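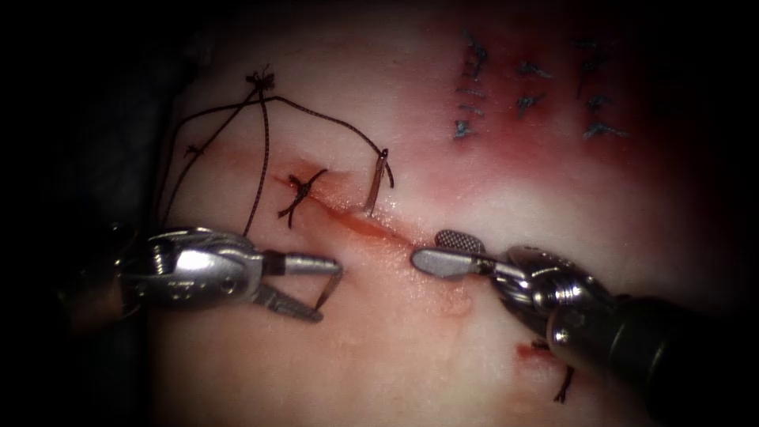

1 min read

Dear Theano, and everyone at the Maes Fund,

What a busy spring it has been! When you backed our attack-readiness evenings for small venues, we hoped a few theaters might say yes, and we've now had 546 people through the door, ushers and bar staff mostly, along with one very keen church choir. 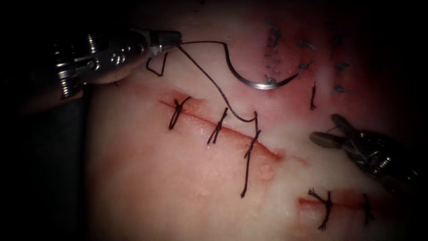
Édgar Mamani has led most of the evenings himself, and people really do warm to him. They practice clearing a hall, calling for help and calming a frightened crowd (the calming part always runs over, and we've stopped fighting it). 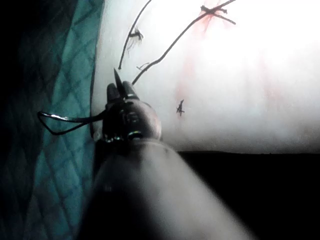
Our one real delay is the printed guide. Siobhán Costello is still waiting for the police liaison office to check the pages on unattended bags, so we'd like to move the printing to July, if you're happy with that. We have spent around $720 of the print money so far, all on layout.

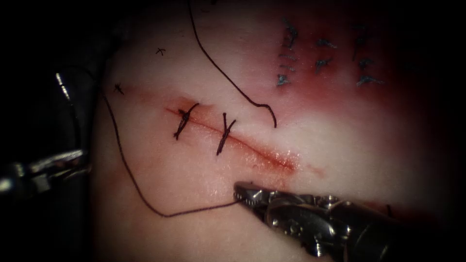

The Irkard evening on 30th March brought in 43 people, on a Saturday too! Thank you, as ever, for your patience with us.

Warmly,
Corrado Bellini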